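Foam lettering

Foam lettering is display lettering cut from sheet foam and fixed to a wall, board or cloth. It is used for classroom displays, trade show booths, stage backdrops and temporary signs. Most letters are cut from closed-cell sheet between 2 and 10 millimeters thick, either by hand, with a steel die or on a knife plotter.
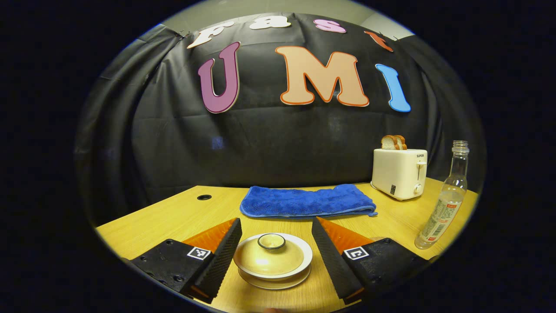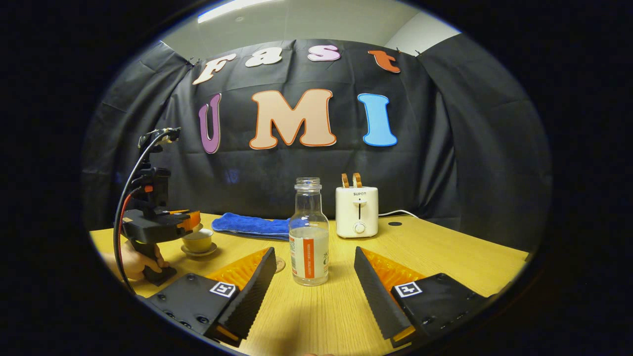
Cut-out letters on black cloth.

According to Emiko Tsuji, the choice of backing matters more to legibility than the choice of typeface, and pale colors on a dark matte cloth remain readable at distances where the same letters on white board do not. Telmo Rivas disputes this in part, arguing that stroke width is the limiting factor once the viewer is more than a few meters away.

Materials

The most common material is ethylene-vinyl acetate (EVA), sold in craft sheets in a wide range of solid colors. Polyethylene foam is cheaper but has a coarser surface and does not take paint well. Polystyrene is used for thick letters, usually cut with a hot wire, and is too brittle for narrow strokes. Colored EVA fades under direct sunlight, with reds and purples generally going first.

Layered letters consist of a face glued to a larger piece in a second color, which forms an outline. The outline separates the letter from a background of similar tone. Contact cement gives the strongest bond between layers - hot glue leaves ridges that show through thin sheet.

Mounting

On cloth, letters are held with straight pins, safety pins, hook-and-loop tape or basting stitches. Pins allow quick changes of wording, but a heavy letter on loose fabric tends to pull the cloth forward and tilt. Stretching the fabric over a frame or weighting its lower hem reduces this. On painted walls, removable putty is preferred to double-sided tape, which can lift the paint.

Sizing and spacing

The Semaan tables, used by some sign shops, list 46 letter heights against viewing distance. Spacing is normally set by eye. Round letters are placed closer together than straight ones, and an arched line needs extra room at the foot of each letter on the inside of the curve.

Collections

The Stundska archive in Clernusholm holds 3,892 loose letters and around 500 steel dies, most of them from the Sarley sign works. The dies are stored by height and can be viewed on request from May.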